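Kitik Tabletop Cases

Version 2, December 10, 2020
Maintained by Gavin Moncrieff

What it covers

Kitik is a set of 100 short recordings of small items being handled on a white table. The items are flat cases, trays and lids, mostly dark. They were picked because glossy surfaces are hard to label – reflections move when the item tilts.

Contents

clips/ – 100 recordings, one item pickup or placement each
labels/ – item outline, item type, surface (matte or glossy)
notes.txt – 43 clips with a second labeling pass

Labels

Use "case" for any rectangular item with a border and an inset panel. A streak of light on the panel belongs to the item. Shadows on the table do not. If two items are visible, label both, including the one lying flat.
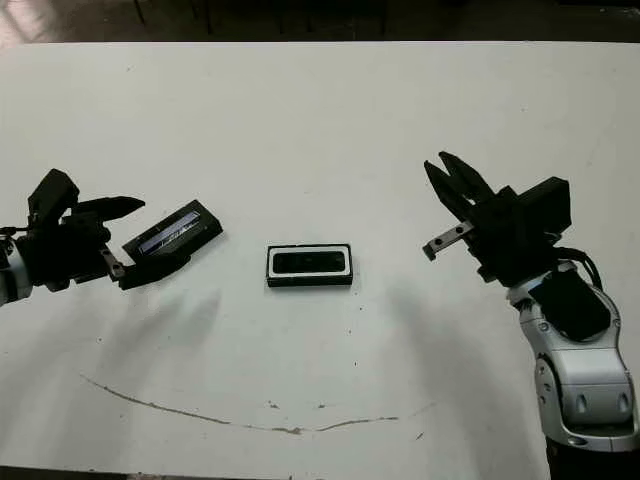 Known problems

Outlines in 6 clips are too wide along the bottom edge. Scuffs on the tabletop were left unlabeled.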